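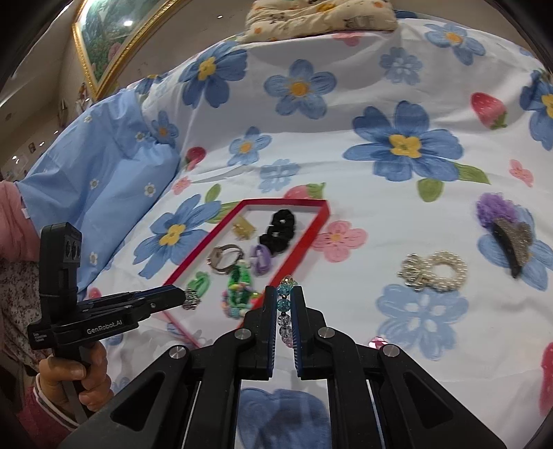 1월
Hongjun Ren

4강 강의 노트: 담보 대출과 청산

지난 시간에 스테이블코인 담보 얘기를 하다가 시간이 모자라서 청산을 못 끝냈죠. 오늘은 그 부분부터 갑니다. 질문이 제일 많은 주제이기도 하고, 저도 처음 공부할 때 며칠을 헤맸던 부분이라 숫자를 하나 잡고 끝까지 밀어 볼게요. 계산기는 꺼내 두세요!

1. 왜 담보를 더 많이 잡나

은행은 제 소득도 보고 신용 점수도 보고, 안 갚으면 전화도 합니다. 그런데 Aravena 같은 온체인 대출 프로토콜은 지갑 주소밖에 몰라요. 제가 빌린 돈을 들고 사라져도 찾아올 방법이 없으니까, 처음부터 빌려 간 금액보다 큰 담보를 묶어 두게 합니다. 이걸 초과 담보라고 부릅니다.

"그럼 돈이 있는 사람이 왜 빌려요?"라는 질문이 매 학기 나오는데요. 담보로 맡긴 토큰을 팔기 싫은 사람이 많습니다. 앞으로 오를 거라고 믿거나, 팔면 세금이 생기거나, 빌린 돈으로 같은 토큰을 더 사고 싶거나(이게 레버리지고, 나중에 따로 한 시간을 씁니다). 집을 팔지 않고 담보 대출을 받는 것과 비슷하게 생각하면 편해요.

2. 숫자로 보기

수업용 설정은 이렇습니다.

담보: Prurnulon 토큰, 개당 2,000원, 총 215만 원어치(1,075개)
대출: Mostari 스테이블코인 141만 원어치
최소 담보 비율: 150%
청산 벌금: 상환액의 4%

담보 비율은 담보 가치를 대출액으로 나눈 값입니다. 215 ÷ 141이니까 152.5%. 150%를 넘으니 대출은 나갑니다. 그런데 여유가 얼마나 되는지 보세요. 141에 1.5를 곱하면 211.5, 그러니까 담보 가치가 211만 5천 원 밑으로 내려가는 순간 청산 대상입니다. 개당 가격으로 바꾸면 1,967원 언저리예요. 2,000원짜리가 서른몇 원만 빠지면 끝이라는 뜻인데, 이 정도는 점심 먹는 사이에도 움직입니다. 이자를 0으로 놓고 푼 것도 잊지 마세요. 실제로는 이자가 붙어서 분모가 조금씩 커지니까 가격이 가만히 있어도 비율은 내려갑니다.

3. 청산은 누가 하나

프로토콜이 알아서 버튼을 누른다고 생각하는 분들이 많은데, 보통은 외부의 청산인이 합니다. 대부분 봇이에요. 청산인이 제 빚을 대신 갚고, 갚은 금액에 벌금을 얹은 만큼 제 담보를 가져갑니다. 전액 청산이라고 하면 141만 원을 갚고 146만 6,400원어치 토큰을 받아 가요. 차액 5만 6,400원이 청산인의 몫(여기서 가스비를 빼야겠죠)이고, 저한테는 211만 5천 원에서 뺀 64만 8,600원어치가 돌아옵니다.

담보를 통째로 뺏기는 게 아니라는 점, 시험지에서 매번 틀립니다. 그리고 빌린 141만 원어치 Mostari는 제가 그대로 갖고 있다는 것도요! 손해를 계산할 때 이걸 빼먹으면 결과가 무시무시하게 나와요. 제가 채점하다가 깜짝 놀란 답안이 여럿 있습니다.

부분 청산을 하는 프로토콜도 있습니다. 빚의 일부만 갚아서 비율을 150% 위로 돌려놓는 방식인데, 식은 과제에서 직접 세워 보세요.

4. 가격은 어디서 오나

청산 여부를 정하는 가격은 오라클이 넣어 줍니다. 예를 들어 Cetberg 거래소 한 곳의 체결가만 쓴다고 해 봅시다. 거래가 뜸한 새벽에 누가 큰 매도 주문 하나를 던지면 그 거래소에서만 가격이 푹 꺼지고, 다른 데는 멀쩡한데 제 포지션은 청산됩니다. 그래서 여러 거래소의 중앙값을 쓰거나 일정 시간 평균을 내는데, 평균을 길게 잡으면 진짜 폭락이 왔을 때 반응이 늦어요. 늦으면 담보 가치가 빚보다 작아질 수 있고, 그렇게 생긴 구멍이 부실 채권입니다. 둘 사이에서 어디쯤이 적당한지는 저도 딱 잘라 말하기 어렵고, 담보 토큰의 유동성에 따라 다르다고 봅니다.

5. 과제 (목요일 수업 전까지)

(1) 위 설정에서 대출액은 그대로 두고, 가격이 30% 빠져도 청산되지 않으려면 처음에 Prurnulon을 몇 개 맡겨야 하는지 구하세요.
(2) 벌금을 4%에서 0%로 바꾸면 청산인이 어떻게 행동할지 서너 문장으로 쓰세요. 가스비를 꼭 언급할 것.
(3) 담보 가치가 211만 원일 때, 비율을 정확히 150%로 되돌리는 부분 청산 금액을 식으로 나타내세요. 벌금도 담보에서 나갑니다.

풀이 과정 없이 답만 내면 점수를 못 드려요. 손으로 써서 찍어 올려도 괜찮습니다. 다음 시간에는 (1)번 풀이를 같이 보고 레버리지로 넘어갈게요.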